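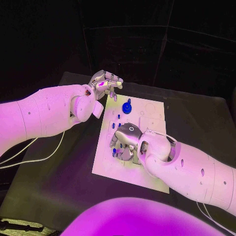 Right hand down on the board, left hand waiting above it. Check for this pose before you touch the reset.

Clearing a pressed-hand stall on the Wallau two-arm cell

Sooner or later one of your hands will lean on the task board and refuse to discuss it. The controller logs fault 234, which the Predine manual defines as "unexpected contact." On a machine whose whole job is contact, this narrows things down less than you'd hope.

You need the arm key, a flashlight and the spare peg bag.

1. Hit the stop. Leave the other arm where it is, even if it's hanging over the board looking innocent.

2. Write down the wrist load before it clears. Ours read 740 on the right side last March. Anything over 3 at rest means the hand is still pushing.

3. Do not press Reset. Reset sends the arm home by the shortest route, and the shortest route goes through the pegs. Ask Wesmont, who sold us the replacements.

4. Switch to manual and jog the pressed hand straight up, slowest speed. Keep your own fingers out from under the palm. Open the grip only once the knuckles are clear.

5. Follow every cable from wrist to table edge. A cable that loops over the wrist can snag on the way up, and then you have a new fault with a much longer chapter.

6. Bring both hands up over the top of the board and hold them there. With the wrists open like this you can get a flashlight on the wiring without taking anything apart. 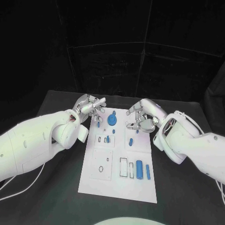
7. Look for pinched or rubbed insulation. If you find any, power off and call Harms. Tape is not a repair — we have tested this.

8. Put the parts back by hand, with the arms locked out. Zero the wrist load, then run one pick at low speed with your palm on the stop.

If it faults again

Restore the grip offsets from backup 1,047. Later ones include the bad right-hand height, saved by someone who shall remain me.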